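How to set up a tea and coffee corner in a small shared kitchen

Updated 07/05/2018

This page covers setting up a self-serve hot drinks corner in a kitchen used by a small office, a studio or a community hall. It assumes you have a table or bench, a power point within reach and a sink somewhere in the same building. The method comes from the kitchen at Kakano, a shared workspace that has been through several arrangements, and most of the advice applies to a household as well.

## What you need

- A table with a wipeable top
- An electric kettle with automatic shut-off
- Mugs, saucers, spoons and a few forks
- Airtight canisters for tea, coffee and sugar
- A tray for dirty items
- A small bin with a lid
- Two tea towels and a dishcloth
- Masking tape and a marker

You do not need a coffee machine to start. A plunger and a decent kettle will cover most people. If you add a machine later, leave a free power point for it and avoid running it from the same power board as the kettle.

## Step 1: Choose the spot

Pick a corner or a stretch of wall that people do not walk through to get somewhere else. A person filling a mug with boiling water should not be bumped by someone opening a door.

Check the distance to the sink. If you have to go down a corridor to fill the kettle, get a water jug as well and keep it filled on the table. Check the power point too. The kettle cord should reach without being stretched and without hanging over the front edge, where a child can pull it.

Keep the table out of direct afternoon sun if you can. Tea goes stale faster in heat and light, and sugar clumps.

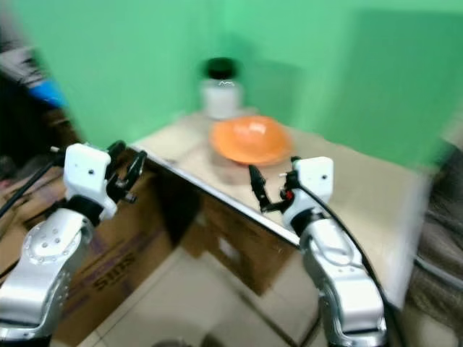
**Can the corner share a table with the printer or the mail?**

It can, but it works badly. Paper gets wet and the mail slowly takes over the space meant for mugs. If there is only one table, run a strip of masking tape across it and keep all the paper on the far side from the kettle.

## Step 2: Protect the wall and the table

Steam marks paint. Pull the kettle forward so that the spout is clear of the wall and of any shelf above. On a painted wall, use a washable low-sheen or semi-gloss paint. Flat paint holds splashes and will go patchy when scrubbed.

Raw timber tops need to be sealed before you use them. Two coats of a water-based polyurethane will do, with a light sand between coats. Leave it overnight before you put anything hot on it, and longer if the weather is cool or damp.

A table that is already sealed needs only a heat mat under the plunger. Cork is fine. Replace it when it starts to smell.

## Step 3: Lay out the table in the order people use it

Work from left to right, or from right to left if the sink is on the left. The order is:

1. Mugs
2. Tea, coffee and sugar
3. Kettle
4. Spoons
5. Milk, if it is out
6. Tray for dirty items

People should be able to move along the table once and be finished. If the spoons are before the kettle they have to come back, and on a busy morning that causes a queue.

Stand mugs upright if they are used every day. Store them upside down only if they sit for a week or more, and then on a clean cloth. Turn the handles the same way so that they can be picked up without touching the rim.
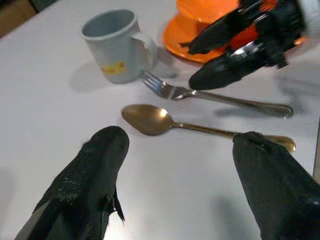
Keep saucers in a single stack of no more than five. A taller stack wobbles when someone takes one in a hurry. Saucers are also useful as spoon rests and as somewhere to leave a tea bag, so put one beside the kettle for that purpose and wash it daily.

Forks do not strictly belong in a drinks corner. In practice people bring cake, and if there are no forks they use the spoons and then there are none left for coffee. Keep a few forks in the same container as the spoons, handles up.

Cutlery does not have to match. Odd pieces from an op shop are cheaper to replace and are less likely to be carried home. Check that any plated or coloured pieces are dishwasher safe before you put them through. Many are not, and the finish dulls.

## Step 4: Label the canisters

Put the label on the body of the canister. Lids get swapped. Write the contents and the date it was filled.

Ground coffee is at its best for a week or two after opening, and you should buy it in small bags. Leaf tea keeps for months if the lid seals well. Herbal teas should be stored apart from black tea, especially peppermint, which flavours everything near it.

At Kakano the canisters are refilled on the first working day of the month, and whatever is left at the bottom is used up before the new bag goes in. Do not pour new on top of old.

## Step 5: Decide how many mugs

Put out fewer than you think. A corner with too many mugs ends up with a sink full of them, because there is always another clean one. One for each regular user and 3 spares is enough. Keep the rest in a cupboard and bring them out for meetings.

Plain cylindrical mugs with a wide opening are the easiest to wash by hand. Narrow or tapered ones trap a brown ring at the bottom. Colour is worth thinking about if people want their own. Solid colours are easier to tell apart than small patterns, and they hold up better in the dishwasher.

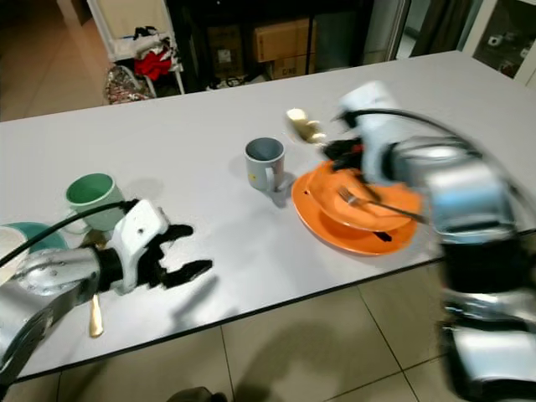
*A green mug is easy to pick out on a light grey table.*

## Step 6: Set a cleaning routine

Daily:

- Wipe the table with hot soapy water and dry it.
- Empty the bin.
- Wash everything on the dirty tray.
- Change the tea towel.

Weekly:

- Empty the canister of spoons and wash the container itself.
- Wipe down the wall behind the kettle.
- Lift everything off the table and clean underneath.

Monthly:

- Descale the kettle. Half fill it with equal parts white vinegar and water, bring it to the boil, leave it for an hour and rinse it well. Boil and discard one full kettle of clean water before making a drink.

For tea stains in mugs, make a paste of baking soda and a little water, rub it on with a damp cloth and rinse. Steel wool will scratch the glaze and the next stain will be worse.
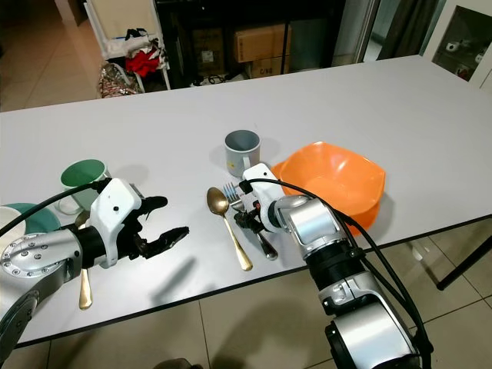
White and pale tables show every ring, which is a good reason to have one. Spills get wiped sooner. For a coffee ring that has been left over a weekend, lay a cloth soaked in warm water and dish liquid over it for a few minutes before you wipe. If it stays, use the same baking soda paste as for the mugs, with light pressure. Test a hidden patch first on any glossy finish.

## Common problems

**Spoons disappear.** Check desks, the staff fridge and the bin. Spoons are often scraped into the bin with tea bags. A lid with a small opening helps.

**Milk goes off.** Buy smaller cartons and write the opening date on them. Do not leave milk on the table between the morning and afternoon breaks.

**The kettle trips the power.** It is probably sharing a circuit with a heater or a microwave. Move one of them. If it still trips, stop using the kettle and have it tested.

**Ants.** Wipe up sugar straight away, stand the sugar canister on a saucer and find where they are coming in. Seal the gap with filler once the trail has stopped.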